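Proltholm's Shared Kitchen Has a Microwave Again

Posted 07/06/2024 in Neighborhood News

If you've been eating cold leftovers at the Mururitz building all spring, I have good news for you. The shared kitchen on the ground floor has a microwave again! I went over to look at it on my lunch break (with soup, obviously) and I came away pretty happy. It's a cream-colored Midea with rounded corners, and it's a whole lot easier on the eyes than the scratched-up gray box we had before.

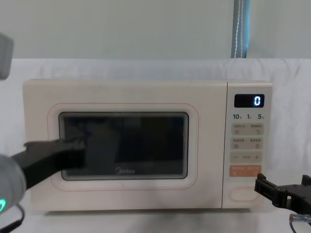

3 min read

For anyone who missed the saga, the old one quit in the middle of somebody's oatmeal and then sat there with a paper sign taped to it for weeks. The building office kept saying a replacement was on the list. Then the Endton Street block sale came along and brought in $3,000 for the shared rooms, and the kitchen finally got its turn. Most of that money is going to new flooring and a better sink faucet, so don't go thinking we blew it all on one appliance.

The microwave itself came through Mertens, the little appliance shop by the bus stop, and they threw in delivery, which I thought was nice of them.

Now, the looks. I'm a sucker for that soft off-white color and I'm not going to apologize for it. There's a dark window in the door with the Midea name in small gray letters near the bottom, and all the controls run down a narrow panel on the right. The little display at the top shows a plain glowing 0 when there's no time on it. No blinking clock! I have lived with a blinking clock in my own apartment for years and I can't tell you how much I envy this.

One thing to know before you go down there with your lasagna is that the labels on the buttons are in Chinese. It threw me for a second, but the time keys are easy enough to figure out, because the numbers 10, 1 and 5 are printed in a row right under the display. There's also a wide strip with a minus on one end and a plus on the other, and I think most of us can work out what that does. The office has promised an English cheat sheet for the wall, and I've asked for big print.

The door swings open to the left, same as the old one, so the people who like to stand at the left end of the counter and chat will need to scoot over. (You know who you are, and I'm usually one of you.) I do like how it lights up in there. The inside has a warm peachy glow when the door's open, and a bright strip on the side wall, so there'll be no excuse for missing a splatter of tomato sauce. 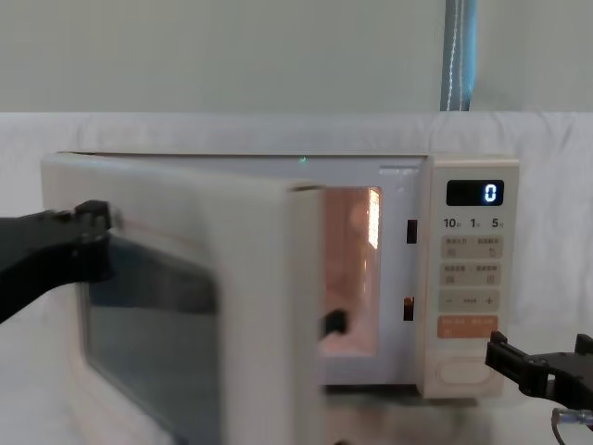
And please, please cover your food. I know I sound like my mother, but the last microwave had a layer of chili on the ceiling that I'm pretty sure was older than the building's front door. Two splatter lids are in the cupboard over the sink, and they go in the dishwasher. If you use one, rinse it first.

The other kitchen rules are the same as they were. Rinse your mug, label your stuff in the fridge, and don't leave popcorn alone, ever. The kitchen is open until 8 every evening, and the office says it'll look at later hours once the floor is finished. I'd love that, personally. Half of us at the Proltholm end of the street don't get home until seven, and by the time I've walked the dog there's hardly time to warm up a bowl of rice.

I asked about the old microwave, too, and it's gone to the recycling drop-off with the dead toaster. So if you were hoping to rescue the glass plate out of it as a spare, you're out of luck. I was hoping the same thing.

The flooring work should start before the end of June, and the kitchen will be closed for two days while the new floor goes down. The office will put the dates up by the mailboxes as soon as the installers confirm.
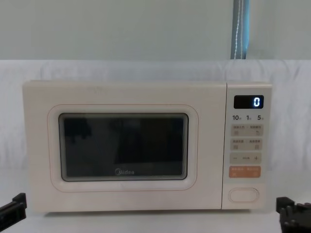 Also Around the Building

The laundry room dryer on the left is working again, but it still runs hot, so keep your sweaters out of it. Bike hooks are going up in the back hallway this month. If you've got a bike parked there now, move it to the shed or tie a tag with your apartment number on the handlebars.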